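作業ノート 11月 木曜

9:20 Votumari セル、導入検討の続き。今週はシミュレーション側だけ。実機はまだ Petkov 側の倉庫。

先週の打ち合わせで出た数字をもう一度書いておく。1シフトの箱詰めは 1,448 個。セルに任せられるのはそのうち 1,000 個という見積もり。残りの 448 個は誰がやるのかという質問に、資料では「既存人員で対応」としか書いていない。その既存人員を減らす前提で回収年数を出しているのだから、計算が合わない。Jerkis の担当に聞いたら「運用で吸収」と言われた。運用というのは私たちのことだと思う。

10:05 シミュレーションの設定を確認。成功率 81% と報告されていた条件を読み直した。部品は一種類、置き方は毎回きれい、袋の口は開いていない。うちのラインに流れてくるのは袋物が多くて、角が折れたり二つくっついたりする。手でやっている人は、触った瞬間に「これは二枚」と分かって分けている。この判断は手順書のどこにも載っていない。載っていない作業は見積もりにも出てこない。

残りの 19% の扱いも未定。失敗したときセルは停止して人を呼ぶ仕様になっている。呼ばれた人は自分の持ち場を離れて、リセットして、戻る。これを何回やるのかが一番知りたいのに、報告書には成功率しかない。停止回数と復帰時間を出してくれと依頼済み、返事なし。

11:30 休憩室で箱詰め班と話した。反対という声は思ったより少ない。手首がきついので、重い方の箱を機械が持つならむしろ歓迎とのこと。嫌がられているのは「見張り役」になること。座って画面を見て、止まったら立つ。一人は、今の仕事の方がまだ時間が早く過ぎると言っていた。これは議事録に残したい。前回は「現場の理解は概ね得られた」の一行にまとめられていた。

もう一つ、班内の交代の話。今は疲れたら隣と場所を替わっている。セルが入ると柵で仕切られるので替われなくなる。レイアウト図に柵の線はあるが、人の動線が描かれていない。

13:40 午後はグリッパだけを見る。開いた状態の姿勢から確認。

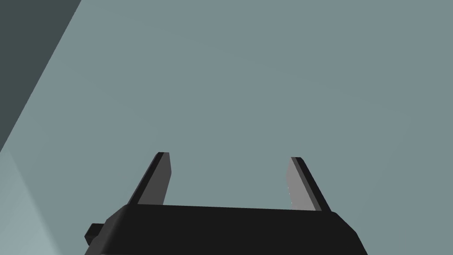

シミュレーション画面。指は開、把持物なし。背景は無地。

無地の背景に物がない状態なら、見た目はいつでも立派なもの。この絵をそのまま説明会の資料に使うのはやめてほしいと Jerkis に書いた。班の人が見たいのは、散らかった箱の中で袋をつかむところだろう。平行に開閉する指で薄い袋がどこまで取れるか、私は疑っている。吸着の方がましかもしれないが、穴あき袋があるのでそれも全部は無理。

15:10 Testdale の先行ラインの記録が共有フォルダにあった。立ち上げ後 14 週分。週報の書式が途中で変わっていて、前半は手直しの時間が載っているのに後半は欄ごと消えている。良くなって消えたのか、書くのをやめたのか判断できない。問い合わせること。

やること
・停止回数、復帰時間の再依頼(期限を切る)
・袋物を入れた条件で回し直し。二枚重ねも入れる
・448 個の担当を資料に明記させる
・レイアウト図に人の動線を追加、箱詰め班に見せて直してもらう
・Testdale 週報の欄の件

16:45 返信が一通だけ来た。袋物の 3D モデルがないので条件追加は来月になるとのこと。判定会議の日程は動かさないらしい。議題の順番を後ろにしてもらえるか、明日聞く。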